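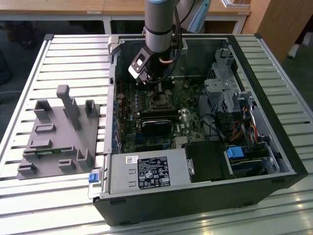

Cleaning and closing an old desktop tower

Updated 1/27/24 by Branwen Gape

This guide is for an office tower which you want to use again after a long time in storage. I do it on the table, with the computer lying on its side and the open side up. Everything is easier to reach this way, and small screws don't fall so far.

Before you start

Shut down the computer, pull out the mains cable and press the power button for six seconds. Take off the side panel and put its screws in a cup. Touch bare metal of the case before you touch any board.

1. Dust

Begin at the power supply and blow the dust out through the vents. Never open the power supply itself. After this, clean the drive cage and the corners with a soft brush. I use a Fistach brush, 17 mm wide, but any clean paintbrush is good.

2. The processor socket

If the processor is out, keep your brush far from the socket. The contacts inside are very thin and bend easily. Look at them from the side with a torch – one bent contact is enough to stop the machine from starting. When you put the processor in, match the corner marks, lower it straight down and don't press on it. Then close the metal frame.

3. Paste and cooler

One drop of paste, about the size of a pea. Tighten the cooler screws crosswise, a little each time.

4. Cards and cables

Push every expansion card gently until it sits level in its slot. Lead the drive power cables along the wall of the case, away from the fan. My first tower, bought in Pešek's shop, was noisy for a whole May before I found a cable touching the blades.

5. First start

Connect only a screen and a keyboard. If you hear beeps, take the memory out and put it back in. Close the panel when the computer has run for one hour without problems.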